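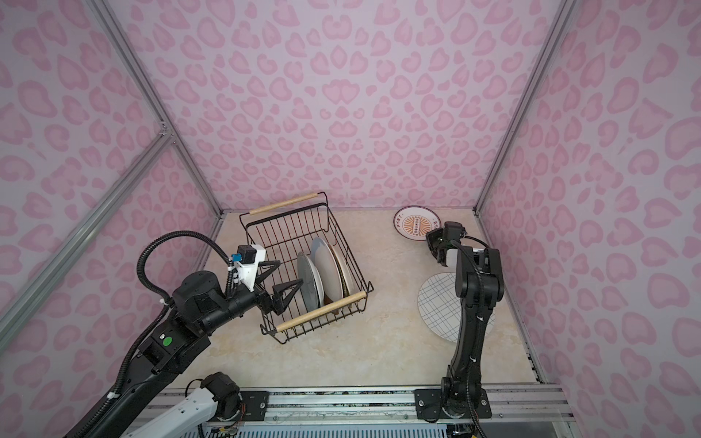 **How many plates fit in a wire dish basket?**

Depends on the plates. Dinner plates with a flat rim, you can go close together. Deep ones or anything with a lip need a gap or the water sits there all night. Start at the back, work forward.

**Do I put them flat or on edge?**

On edge. Always. Flat plates trap water between them and you end up with a ring. Lean them all the same way.

**Mine keep sliding down like dominoes.**

Turn each one so the foot (the raised ring underneath) catches on a wire. Still sliding - put the heaviest plate at the end they lean toward.

**Can I carry the basket full?**

Two hands, short trip. Some baskets have wooden handles, some are just wire. If the wood handle wiggles, fix it before you carry anything you like.

**How do I look after wooden handles?**

Wipe with a damp cloth, dry right after. Dont soak the whole basket in the sink. A dab of food-safe mineral oil when the wood looks gray or feels rough. I do mine in October and then forget until the next one.

**Rust spots on black wire?**

Usually where the coating got chipped. Dry it, rub the spot with a nylon pad, see how deep it goes. Small spot, keep the plates off it. Flaking in more than one place, time for a new basket.

**Patterned plates - safe in the basket?**

Depends on how the pattern was put on. If you can feel it with a fingernail it's probably over the glaze and it will scratch. Give those a towel instead. My Tulolico set has lost most of its flowers on one side, all my own fault.

**Which baskets do you have?**

A Kütt, the long one, and a Wulix that was cheaper and holds 12 small plates if you don't mind squeezing. The Kütt is easier to clean. The Wulix lives under the sink now.

**Does it need a tray?**

If it sits on wood, yes. On tile or stone a folded towel does fine, just swap the towel daily or it starts to smell.

**Where do the mugs go?**

Not with the plates. Handles hook on the wires and you pull out three things at once. Upside down on a rack next to it.

**Can I store plates in it for good?**

You can. Dust is the problem, give the ones you hardly use a quick rinse befor dinner.

Something missing? Write to Fidel Pereyra, Jernilport. Answers are slow right now, sorry.

Last changed April 2020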